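The draft code of practice for robot hands in shared offices runs to 129 pages, and I have read all of them, which I suspect puts me in a small club. Pirjo Seppälä at Nieminen calls it overdue. Perhaps. It has 17 clauses on signage and one on what the hand may be wearing or dragging.

Meanwhile the real work goes on at carpet level, among chair legs and castors, with fingertips poking out from under dark ribbed cloth. 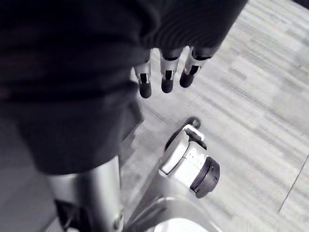

Who checks that a site follows the code once it has signed up? The site does, on a form it fills in itself and keeps in its own drawer.

Boris Zeman tells me the form will mature. I have heard that about forms before. Pillance paid 2,700 euros for its certificate and got a sticker for the door. I would swap the lot for a single page that says when to stop the arm, who may stop it, and where the button is. Clause 21 promises such a page in a later edition, with no date given.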